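Optique de visée, module 4 : montage des lunettes et report du point d'impact
Notes de cours, atelier d'armurerie de Trundville

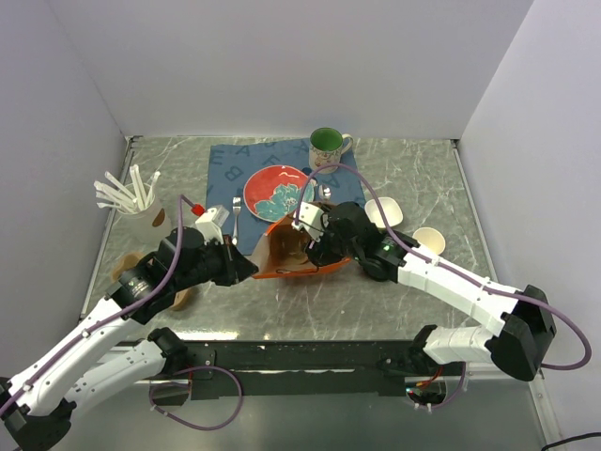 4.1 Rappel sur les unités angulaires

Une minute d'angle (MOA) vaut 1/60 de degré et couvre 29,1 mm à 100 m. Un milliradian (mrad) couvre 100 mm à la même distance. Le rapport entre les deux est de 3,438 MOA pour 1 mrad. Les tambours du commerce sont gradués en 1/4 MOA (7,3 mm à 100 m) ou en 0,1 mrad (10 mm à 100 m). On vérifie toujours que le réticule et les tambours emploient la même unité avant de convertir un écart lu en cible.

4.2 Hauteur de l'axe optique

La hauteur h se mesure de l'axe du canon à l'axe de la lunette. Elle intervient dans le calcul de trajectoire au même titre que la vitesse initiale. Une erreur de 2 mm sur h, avec un zéro à 100 m, produit un écart de 2 mm à 200 m, donc négligeable sur un groupement ordinaire. La même erreur passe inaperçue à 25 m.

Valeur minimale de h pour une lunette à cloche :
h min = D/2 + e + j + r
D : diamètre extérieur de la cloche
e : épaisseur du bonnet de protection, s'il y en a un
j : jeu entre la cloche et le canon (2 mm au moins)
r : rayon du canon au droit de la cloche

Application. Cloche de 52 mm de diamètre extérieur, sans bonnet, canon de 20 mm de diamètre au droit de la cloche, jeu de 2 mm : h min = 26 + 0 + 2 + 10 = 38 mm.

Attention : le diamètre gravé sur la lunette est celui de l'objectif. Le diamètre extérieur se relève au pied à coulisse.

4.3 Types de fixation

Colliers séparés. Deux embases indépendantes, à aligner l'une par rapport à l'autre. Masse faible, réglage longitudinal libre. Un défaut de coaxialité se traduit par des marques sur le tube et par une contrainte en flexion.

Montage monobloc. Les deux colliers sont usinés sur la même base. La coaxialité dépend de l'usinage. Le Drasach distribué en atelier appartient à cette famille.

Montage amovible à levier. Serrage par came, avec écrou de réglage sur la face opposée. Le levier doit opposer une résistance nette sur la dernière partie de sa course. Un levier qui se ferme sans effort ne garantit aucun retour au zéro.

Montage amovible à molette. Serrage par vis moletée. L'effort varie d'un opérateur à l'autre. On repère la position de la molette par un trait de peinture. Le modèle Apaza comporte en plus un cran de blocage, à contrôler à chaque remontage.

4.4 Procédure de montage

Arme déchargée, chambre contrôlée visuellement et au doigt, culasse retirée si le système le permet.
Dégraisser le rail, les embases et l'intérieur des colliers.
Poser la base, la pousser vers l'avant jusqu'au contact du tenon de recul avec la rainure, puis serrer au couple indiqué par le fabricant.
Poser la lunette dans les demi-colliers inférieurs, présenter les chapeaux sans serrer.
Régler le dégagement oculaire au grossissement maximal, arme épaulée, joue en place.
Mettre le réticule d'aplomb au fil à plomb.
Serrer les vis de chapeau en croix, par passes successives, en conservant le même intervalle des deux côtés.

Le frein-filet est réservé aux vis de base. Sur les vis de chapeau il fausse la lecture du couple.

4.5 Contrôle du retour au zéro

Tirer une série de référence, déposer le montage, le reposer dans la même rainure, tirer une seconde série sur une cible neuve. Relever l'écart entre les centres des deux groupements, et non entre deux impacts isolés. Répéter le cycle et consigner chaque écart en mrad. La séance au stand de Dunavstead a lieu le samedi ; apporter la fiche de relevé et la clé dynamométrique.

Exercice à rendre. Un montage déposé puis reposé donne un écart vertical de 40 mm à 200 m. Exprimer cet écart en mrad et en clics de 0,1 mrad, puis en MOA.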